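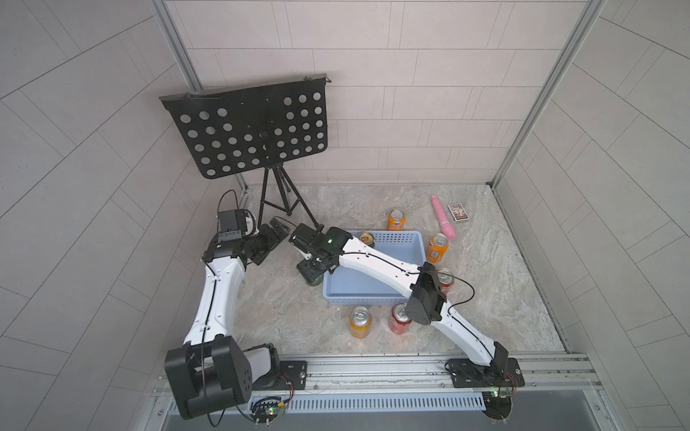
Black music stand, blue basket, cans. Monday evening.

Right, I've been promising a thread on learning the clarinet as a complete beginner at 46, so this is it. Long one, get a brew!

Started in May with a second-hand instrument and one book. First week I could get three notes and a noise like a goose in a drainpipe. I was THRILLED. I played those three notes to everyone who came to the door.

Best advice so far came from Róisín Cronin, who teaches me on a video call: long notes before anything else. One note, as quiet as you can start it, swell, back down to nothing. Ten minutes. I thought I'd hate it and now it's my favourite bit of the day.

Reeds! I had no idea. I bought a box of 2½s because they sounded sensible and could hardly get a squeak. Went down to a 2 and suddenly there was a proper round low E. If you're starting out, go soft and don't be proud about it.

Also, number your reeds in pencil and swap them round. Mine are in a little case now and I have strong feelings about number 4.

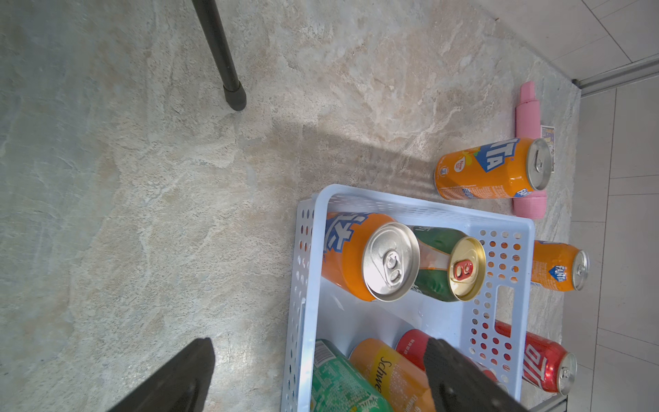 Crossing the break (going from the throat notes up to the B above) took me most of the summer. Keep your right hand fingers DOWN while you play the A. It feels like cheating and it works so well.

Joined a beginners' band in Lerkholm after that, which was terrifying for one rehearsal and has been brilliant ever since. There are five of us on third clarinet and we're in tune with each other on the good days. Sudheer Nadar next to me counts rests out loud under his breath and I depend on him completely.

We're doing a waltz called Castaño at the moment. 332 bars with the repeats, and I have the tune for eight of them!! I've sung those eight bars in the car, in the shower and once in the dentist's waiting room.

Somebody asked about practice. Twenty minutes most days beats two hours on a Sunday, for me anyway. My lip gives up long before I do. Stop when the corners of your mouth go and have another go after tea.

Somebody else asked whether it's too late at 60. No!! Oanh Đồng in our band started at 71 and she plays the high bits the rest of us leave out.

Next up is the chromatic scale, all the way from the bottom E. I can do it slowly with one wobble at the side keys. Tips for that left little finger very welcome, replies are open x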